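Leave the Desk Bare

Last updated May 9, 2020

I want to make a case for the empty desk, and I want to make it loudly, as I've been converted and converts are like that. For most of my working life I kept everything within reach: stapler, two mugs, the tax folder, a jar of pens of which perhaps four wrote. Then in January I cleared the lot into a box, meaning to sort it over a weekend, and I have never put it back. It's wonderful!

Charmaine Shabalala, who edits these pages, thinks I've confused tidiness with virtue. She works behind a rampart of paper and can find any sheet of it in seconds. Fair enough. But I'm not talking about virtue, I'm talking about pleasure – the plain pleasure of sitting down in the morning with a big pale surface in front of you and room for both elbows. You open the notebook and it's the only thing there. You read the page you meant to read. I get more done before 10 than I used to manage by lunch, and I enjoy it more too.

White is the color for it, by the way. I grew up with dark furniture and defended it for years, and I was wrong. A white top shows every speck and smudge, and people list that as a fault. I think it's the best thing about it! You see the mark, you fetch a cloth, you're done. On my old brown desk from Hidulstead the coffee rings went back to another decade and I had no idea until the day I moved it.

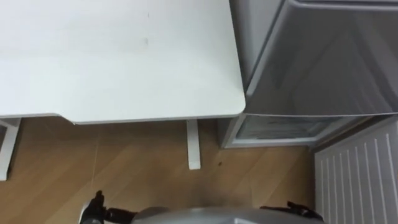

Issue 11, page 4

Now for the part where I lose even my friends: I also think a desk can stand right up against the fridge. Niall Farquharson wrote to me after my last column to say that a workspace needs a room of its own, with a door. Lovely, if you have the room. Plenty of us have a corner, and the corner has a radiator in it, and the refrigerator has to go somewhere. Put the desk next to it. A compact fridge hums a little and you stop hearing it by the second day. In return you get cold water without a trip down the hall, and an excuse to stand up and stretch your legs for half a minute.

Slim legs help enormously in a spot like that. So many desks come with a bank of drawers on each side, and in a small room those drawers eat the floor and then fill up with batteries and old keys. Give me straight uprights and open space underneath, where a broom can go. I'd leave a narrow gap beside the fridge as well, and I would keep the radiator clear, which means no wet coats and no stack of magazines (I have done both).

Marietjie Lekota asks where all the stuff goes. Mine is still in the box, on a shelf. I have opened it 2 times, once for the stapler and once for the tax folder, and both went back in the same afternoon.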